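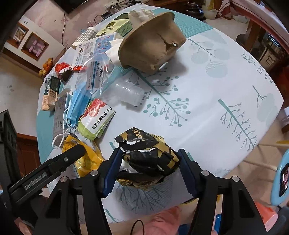 A snack wrapper, a carton, and other packaging on a round table.

Why Do We Sort Packaging?

Packaging is the material that holds and protects the things we buy. When the food is eaten or the box is opened, the packaging is left over. It should be sorted before it is thrown away.

Many snack wrappers have a printed outside and a different lining inside. The layers help keep food fresh, but they are hard to separate, so most wrappers go in the trash.

Molded pulp is made from paper fibers mixed with water and pressed into a shape. Clean pulp and clean cartons may be placed with paper. Clear plastic cups should be emptied and checked for a recycling mark.

The Plovska Sorting Center accepts paper and plastic from schools every Monday. Classes may bring up to 10 bags. Children should ask an adult before handling torn or sharp items.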